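Olga Tejada wrote:
> Does Rukora 4 still read the old Skekmont plugin files?

Yes, through the importer. I ran 600 files and 11 failed, all with embedded fonts.
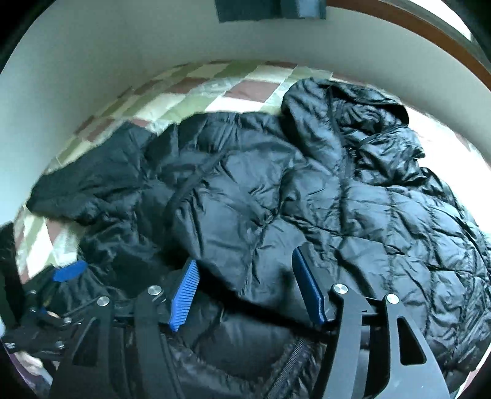
Black puffer jacket, hood at upper right

Please attach one of your files to issue 17 on the Betbridge tracker.

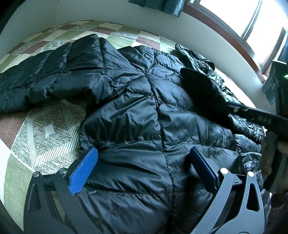 The importer also drops layer names longer than the old limit - Ortuño has a patch for that. I'd name test layers plainly, say "jacket", "sleeve" and "seam" for the photo above.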